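Section 9: Hand Baskets

Dafis Store Fit-Out Guide, small shops and kiosks
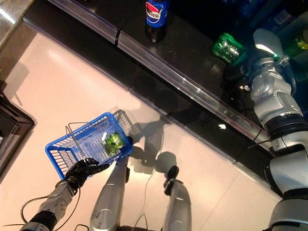

Fig. 9. Blue hand basket with wire handle, one small green item inside.

Most basket suppliers will tell you their product needs no setting up. We have fitted out enough shops to doubt it. Baskets arrive dusty, nested too tight and sometimes with a handle sprung out of its socket, and the shopper finds out before you do. Set aside a morning.

9.1 Before you start

You need a flat floor, a bucket of warm water, mild dish soap, a soft brush and dry cloths. Grotow sells a "basket care spray" with its starter pack. We tried it next to dish soap in the Prevville shop and could not tell the two apart. Use it up if it came free.

9.2 Unpacking and checking

1. Cut the straps on the carton. Keep the blade away from the plastic.
2. Lift the baskets out a few at a time. Do not drag the whole stack out by the top handle.
3. Pull nested baskets apart by the rims. If two are stuck, stand them in a warm room for an hour and try again.
4. Swing each handle from one side to the other. It should move freely and stay in its sockets at both ends.
5. Run a gloved finger along the rim and the openings in the sides. Trim any sharp bits of leftover plastic.
6. Look at the bottom grid against a light. Send back any basket with a cracked rib.

CAUTION: A wire handle that has come loose has a bare end. Do not bend it back with pliers and put the basket out for shoppers. Replace the handle or the basket.

9.3 Washing

1. Brush the grid inside and out with soapy water.
2. Rinse and shake well. Water sits in the corners longer than you would think.
3. Dry upside down, then wipe the handle.

Note: The Grotow leaflet says "dishwasher safe." It does not say which dishwasher. We wash by hand.

9.4 Loading and small items

Suppliers like to print a weight limit, and shoppers never read it. Sitance prints one on a sticker that comes off in the first wash. Lift a loaded basket yourself and see how the handle feels in your fingers. If it digs in, the load is too much for most of your customers as well.

1. Put cans and small bottles in first, flat on the bottom.
2. Keep the basket level when carrying. A single can or bottle will roll to the low end when the basket tips.
3. Do not use an open-grid basket for loose nuts, candy or anything smaller than the openings. Bag them first.

Note: "Non-slip base" liners are sold for about the price of a second basket. They slide around too.

9.5 Stacking by the door

1. Fold all the handles down to the same side.
2. Stack no higher than a shopper's waist. The Sitance stand is advertised for 80 baskets. Ours leaned well before that.
3. Leave the walkway in front of the shelves clear. Pale floor tile hides a water puddle very well, so dry the baskets before they go back.

CAUTION: Never leave a single basket on the floor at the end of an aisle.

For replacement handles, quote part 636 and the color of the basket. Handles are packed in boxes of 100, and we have yet to talk anyone into selling fewer.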